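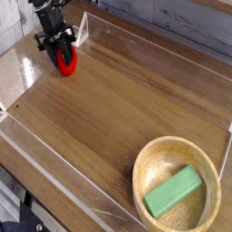
*Fig. 4: Red pad at the wood surface*

## Setting up Tranden for game night

OK, so you've installed Tranden, you've logged in, and you're looking at a scoreboard that says HOME 0, GUEST 0. Good! This section gets you from there to tip-off. I'm going to assume you're running basketball, indoors, with one laptop at the scorer's table and one display on the wall. If you're running two courts at once, read this first anyway and then go to the section on linked courts.

### Before you start

You'll need:

- the laptop with Tranden on it, and its charger (I have run a battery down in the third period, please don't)
- the display cable, the long one
- the horn box, if your gym has one
- both rosters, with jersey numbers you've checked against the actual jerseys

**Note:** Plug the horn box in before you open Tranden. The program only looks for it at startup, and if you plug it in later you'll have to close everything and begin again.

### Create the game

1. Open **Games** and click **New**.
2. Pick your rule set. Most of you want **Youth – Quarters**, which gives you 4 periods and stops the clock on every whistle in the last two minutes.
3. Set the period length. It remembers whatever you used last time, so look at it even if you think you know what it says.
4. Under **Fouls**, set the bonus to start at 5 team fouls per period, or whatever your league plays. The little arrow next to the team name lights up by itself when a team gets there.
5. Type in the team names. Short ones! Anything longer than the box gets squeezed, and parents in the back row won't be able to read it.
6. Click **Save**, then **Open Table View**.

**Caution:** Changing the rule set after the clock has run wipes the period you're in. You get one warning box and it looks a lot like the save box, so read before you click.

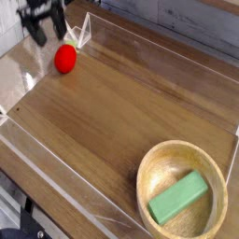

*by Aarti Bansal*

### Load the rosters

I like to do this at home with a cup of tea, and I'd suggest you do too. The gym gets loud and somebody's always asking where the restrooms are.

1. In **Table View**, click the team name and choose **Roster**.
2. Add each player by jersey number, then last name. First names are optional and I skip them.
3. If a player has changed numbers, edit the old entry. Adding a new one splits their points across two lines and it's a pain to merge later.
4. Mark the starters with the star. You can do this right up until tip-off.
5. Enter the head coach in the bottom row so bench technicals have somewhere to go.

A jersey with 0 and a jersey with 00 are two different players in Tranden, so type exactly what's on the shirt. Kwan-ho Kwok spent half a February tournament giving one kid's rebounds to his teammate this way, and we only caught it when the box score was printed.

### Check the clock and the horn

1. Press **Space** to start the clock, let it run a few seconds, and press **Space** again to stop it. The wall display should match the laptop to the tenth.
2. Set the clock to 0:03 with **Edit Time** and let it run out. You should hear the horn – a long one.
3. If the wall display lags, switch **Display Mode** from Smooth to Direct. It looks a bit jerkier and I much prefer it.
4. Reset the period with **Shift + R**.

**Caution:** The horn test plays at full volume. Check that there isn't anyone leaning over the box!

### During the game

Points go on with the number keys: home uses the top row, guest uses the number pad. Undo is **Backspace** and it takes back one action at a time, oldest last. Don't panic-press it. Tell the referee at the next dead ball and fix it calmly.

Timeouts stop the clock but they don't restart it. I still forget this, so now my table partner says "clock" out loud when the ball comes in.

### After the final horn

1. Click **Close Game**. Get the referee's OK first, as the score locks.
2. Export the box score and send it to whoever does your league page.
3. Back up the log. Ours has 3,168 entries in it and I'd hate to retype any of them.

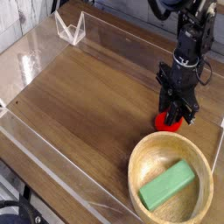 BROLTORBERG, May 2018 – A few changes in this version that affect the steps above. The possession arrow now flips by itself at the start of each period, so stop flipping it by hand or you'll have it pointing the wrong way. Overtime has its own length setting under **Rule Set > Extra Periods**, and team fouls carry over into it unless you untick the box. Thanks to Tin-yau Shih for catching the bug where a deleted player's fouls stayed in the team total. If yours still does that, you're on the old version: go to **Help > Update**, let it finish, and then restart with the horn box plugged in.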